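4.2 Grasp success as reported by the student teams

The course asked each team to report one number for the cloth task: the share of attempts in which the gripper closed on the fabric and raised it. Across the term the teams logged 131 attempts. We were given the logs in March, along with the wrist camera recordings, and the numbers looked very good. We do not think they mean what the teams took them to mean.

The trouble starts with the word "grasp." The handout written by Caron for the Nollwood course defines it as "fabric held between the fingers at the end of the closing motion." Under that definition almost any contact counts. A gripper that comes down on a heap of cloth and closes will nearly always catch something, and a team that does this 30 times in a row has shown that cloth is easy to catch. The next step in the assignment was to find a corner and lay the cloth flat, and for that it matters a great deal which part of the cloth is being held and how many layers are in the fingers.

Two of the four authors, Bùi and Lục, therefore went back through the recordings and tried to label each hold as a corner, an edge, or a pinch somewhere in the body of the cloth. They worked separately and compared labels afterward. Agreement was good for corners and poor for everything else, and the disagreements were instructive. Figure 3 is typical of the harder cases. The folds run in toward the fingertip from several directions, which both labelers read as a body pinch. A flap of white cloth hangs to the right of the grip, though, and one labeler took its wavy lower border for a free edge of the top layer. The other saw only slack that had been bunched by the pull. We could not settle the matter from the still.

Figure 3. Wrist camera view of a hold on white cloth. Creases spread outward from the gathered point under the dark finger; the number of layers held cannot be read from this view.

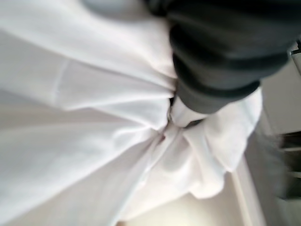 4.3 What the wrist camera can and cannot support

Most teams used the wrist camera as their only check on the hold. The Skolten team, supervised by Lâm, went further and trained a small classifier on wrist images to decide whether to keep going or let go and try again. Their report calls the result "reliable grasp verification." We would ask for more evidence before using that phrase.

First, the labels came from the same handout definition criticized above, so the classifier learned to tell cloth in the fingers from no cloth in the fingers. A reading of finger width might have done as well, and no team tried it. Second, the training and test images were drawn from the same sessions, with the same cloth and the same lighting. White fabric under overhead light loses much of its texture at close range, and bright creases can look alike whether they belong to one layer or several. We see no reason to expect the classifier to carry over to a printed or darker cloth – and the team did not claim to have checked.

The Midby team took a slower route that we found more convincing. After each hold they raised the cloth clear of the table, paused, and took a second view from a fixed camera across the room. Grgić, who wrote their report, notes that this cost them attempts and put them near the bottom of the course ranking. It also gave them the only logs in which a body pinch could be told from an edge hold with any confidence. A ranking that punishes this seems to us badly designed, and we have said so to the instructors.

None of this shows that the students' controllers were poor. Some may have been quite good. The logs as kept do not let us say which, and we have left the success rates out of Table 2 for that reason. The corner labels, where both labelers agreed, are used in Section 5.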